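Does a withdrawal vote cancel the Pilia agreement, or only the troops?

Asked in: World politics, treaties and alliances

I am trying to follow the news on Ustura and I keep getting mixed up. The assembly there voted in October to bring its soldiers home from the Pilia crossing. Dalska says that breaks the 1944 agreement. The government in Ustura says the agreement is still in force and only the deployment is ending. Both can't be right, can they? I read two articles and they each quote a different paragraph.

Also, one of them said the vote passed with 54 in favor and the other said it was "close," so I don't know how much to trust either.
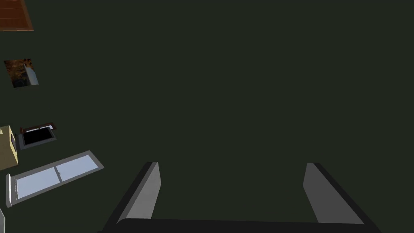

Gripper open over a dark green surface

What I want to know is whether ending the deployment is the same thing as leaving the agreement. I don't need the whole history of the border.

3 answers

Answer 1 (accepted)

They are separate. The agreement has two parts that matter for your question. Article 2 says each side will treat an attack on the crossing as a matter of common concern. Article 6 says troops may be stationed there "by consent of both parties." It doesn't say they must be. Ustura has withdrawn its consent under Article 6 and has said nothing about Article 2.

To leave the agreement altogether, Ustura would have to send written notice and then wait a year. It hasn't sent notice.

Dalska's argument is that the promise in Article 2 means very little without soldiers nearby. That is a fair political point, but it's a different claim from saying the text was broken. The stronger complaint is about timing. A side letter asks for 48 hours' warning before any unit moves, and Dalska says the first trucks left before that was up. Ustura disputes the time the warning was delivered.

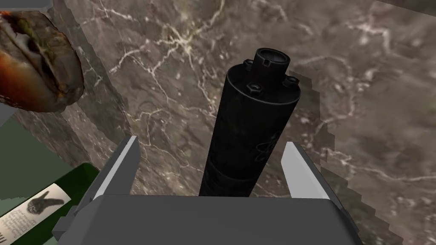

Black cylinder upright between the gripper fingers

On the vote, 54 was the number in favor, and it needed 52. So both of your articles could be correct.

Answer 2

It's all the same thing in practice. If the soldiers are gone then the deal is dead whatever the paper says. Dalska would be silly to rely on it. My family is from near the crossing and people there stopped believing in it years ago.

Reply from the asker: OK but that's not what I asked. I want to know the legal side.

Answer 3

Agree with the first answer, with one addition. Get the Ó Gríofa edition of the treaty text if your library has it.
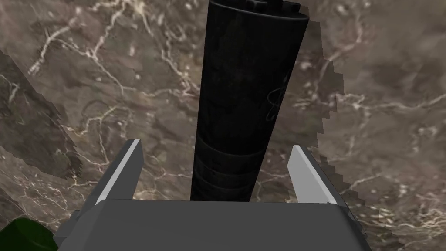
It prints the side letters after the main articles, and most of the free copies online leave them out. The numbering is also different in the older translation, where Article 6 is split in two, so that may be why your articles quote different paragraphs. Check which version each one is using before you compare them.

I would also watch for the review meeting. Either side can call one, and if Dalska does, the question of the late warning will probably be the first item.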